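How to plan a school arts day that children will still be talking about in December

April 14, 2024 | By the Drereo schools desk
Print this page | E-mail to a friend

Our cluster has now run three of these inter-school arts days, and I love them more each time! If your school fancies hosting one, start with the programme. Pick two art forms for the first year (we had folk song and clay work) and let every visiting school send a small group for each. More than that and the children spend the day queuing in corridors.

Next, write to the schools a full term ahead. Ask for names, ages, food needs and the length of each performance, all on one form. 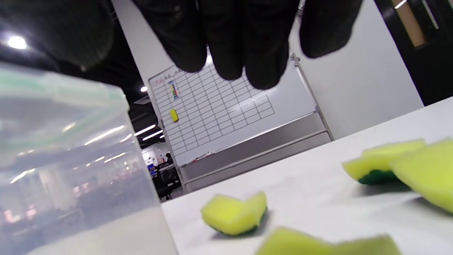
Then sort out your rooms. Singing groups want the hall, of course, but do give them a second space for warming up, well away from the clay tables. We used the Griffiths block for that and it was a joy to walk past. Put the timetable on every door in big letters, with lunch in a different colour.

Materials come after that. Order clay early and share it out by table the afternoon before, so the morning can begin with the welcome song and go straight into making.
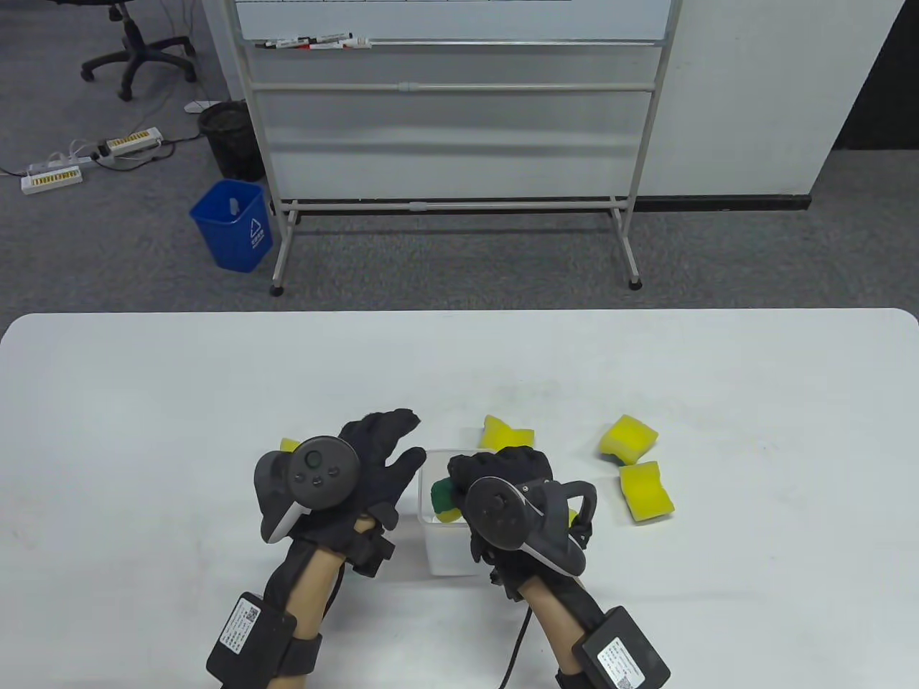

For the outing on day two, choose somewhere with a real story behind it. We took 435 children to the old mill at Brindano in relays, and the guides had them singing the millers' songs by the second floor! Give each group a sketchbook page to fill on the way round, and pin them all up back at school before the parents arrive.

3,232 views | 2 comments | Share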